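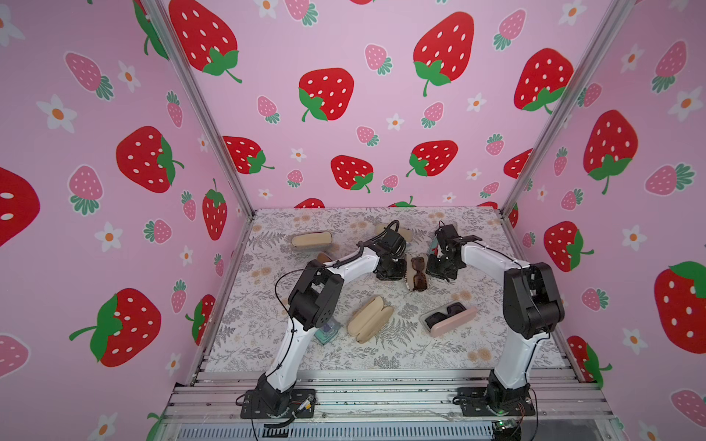
FOR IMMEDIATE RELEASE
June 26, 2023

Noletti Eyewear Moves Case Packing to Two-Arm Stations

HULDEN — Noletti Eyewear will bring robot arms into its Hulden packing room in October. The stations, built by Plevik Automation, use a pair of arms working from either side of a table to handle sunglasses and their cases.

The packing room employs 13 people, and all of them will stay on. Packers now spend most of a shift putting glasses into cases by hand. Under the new setup they will load the tables, check lenses and hinges, and clear the arms when a case will not close. Paid training begins before the first station opens, and packers who finish it move up one pay grade.

Custom orders and repairs will still be packed by hand — staff asked for that during planning, and the company agreed. The night shift will end once the stations are running, with those workers offered day hours.

Noletti has packed eyewear in the Bettencourt building since 2000.

Press contact: Noletti Eyewear, Bettencourt Building, Hulden, extension 824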